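Home | Ask | Topics | Log in

Is a second arm worth the money for a coffee station?

Puston quoted us $1069 for a second arm on top of the first one. We want it to pick up a glass, set it at a capsule machine and work from a tray. The salesman says two is standard. I say one could do it and he wants his commission. Budget closes in June.

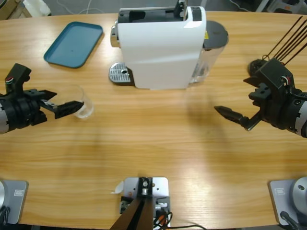

2 answers

Jeanie Paterson — May 26, 2019
Depends on the capsule. A glass is a one-handed job. Getting a capsule off a wire stand and working a small lever might not be. Ask for a demo with your own machine, and don't sign on a video. Also price spare fingers and cables, because Gremstead left those off our quote.
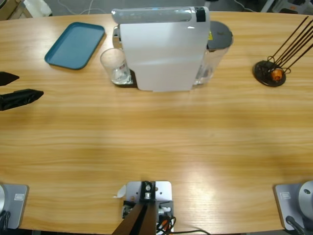 Glass under the spout, tray to the left.

12 comments

vallgate_ops
just buy two, one arm is a toy

Helpful? 6 yes, 5 no | Share (5)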